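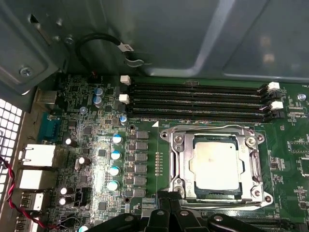 The change for bench staff in Benholm is mostly in the order of the work. Before the Sketix cell, one technician did the whole board, from opening the case to the final test. Now the cell does the processor handling, and the technician prepares the chassis before and checks it after. The arm comes to the socket from above and needs free space. The load plate must be lifted and open, with its lever released, and the memory slots near it empty. If your job was the full bench until now, please read this section together with your team leader.

4.2 Preparing a chassis for the cell

1. Disconnect the chassis from power and lay it flat, with the open side up.
2. Remove the memory modules from the slots beside the socket. Put them in the tray with the same job number.
3. Move loose cables away from the socket. Cables along the chassis wall can stay.
4. Release the load lever slowly and open the load plate by hand. Do not touch the contacts.
5. Step behind the yellow line and press READY. The arm will move to the socket at low speed.

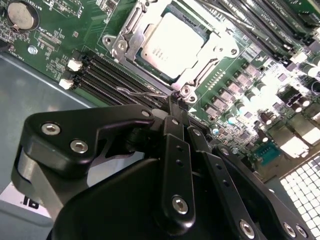
6. Watch the first approach. If the fingers touch the lever or the metal of the socket, press STOP and call Rajkumari Sandhu (extension 320).

CAUTION: Keep your hands out of the chassis while the green lamp is on -- also when the arm stands still. It may be waiting for the next command.

4.3 Checking the placement

The cell stops with the processor above the socket and waits for you. This pause is 35 seconds and can be made longer by the shift lead. The decision to place is always yours, and you will not be measured on how often you refuse.
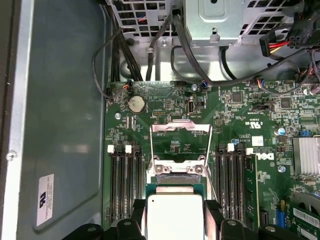 Figure 3. Processor held above the open socket, bracket raised.

1. Compare the corner mark of the processor with the mark on the socket.
2. Press PLACE, or press RETURN if you have a doubt.
3. Write each return in the log with code 3556 and your initials.

NOTE: Florian Deschamps reads the log in the morning with the 2 shift leads. Closing the load plate remains hand work.

Guides > Kerkton line > Sketix cell > Section 4

Related sections
Changing the finger pads
Job rotation between bench and cell
Restart after a STOP

Contact: Sandrine Collet, training desk | © Besnard | Back to top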